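Product Review: Pimham House Slide
Staff Footwear Assessment, Residential Services

The Pimham House Slide was assessed in May as a possible replacement for the cloth slippers now issued to residents and overnight staff. The assessment considered fit, grip, noise, ease of cleaning and wear over a period of 30 days. Pairs were issued in whole sizes only, as the maker does not offer half sizes.

Seventeen wearers took part. Each was asked to use the slides indoors for the full period, including on the tiled corridor outside the bathing rooms, and to complete a short form at the end of each week. Two wearers withdrew before the end, both citing discomfort across the top of the foot.

Fit was the most divided category. Wearers with a narrow foot found the strap too generous, and several reported that the slide shifted when they climbed stairs. Those with a wide or high foot were better served. The strap is one fixed piece and cannot be adjusted, so a poor fit on the first day remained a poor fit at the end of the month. 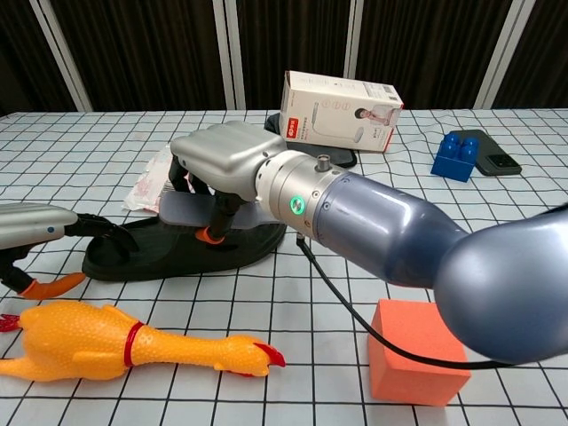

Heiðrún Frandsen wrote that the strap had softened enough by the second week for her to stop noticing it, but that she still would not wear the slides on the stairs while carrying laundry. She asked that the next order include a closed-back shoe for anyone working above the ground floor.

Grip on dry tile was good. On wet tile it was acceptable for the first two weeks and weaker after that, particularly at the heel. The Fendinier slipper, which was assessed last year under the same conditions, kept its grip for longer but took over five hours to dry after washing.

Cleaning presented no difficulty. The slides were rinsed with warm water and mild soap and left on a rack overnight. Hjalti Þorgeirsson noted a slight smell in one pair after repeated washing; it had gone by the following morning. Noise was rated low on carpet and moderate on tile.

The Pimham House Slide is approved for use in bathing areas and ground-floor bedrooms. It is not approved for stairs or kitchen duties. Wearers who need a narrow fit should request the Fendinier slipper until a second size range has been assessed.

Rating: 3 out of 5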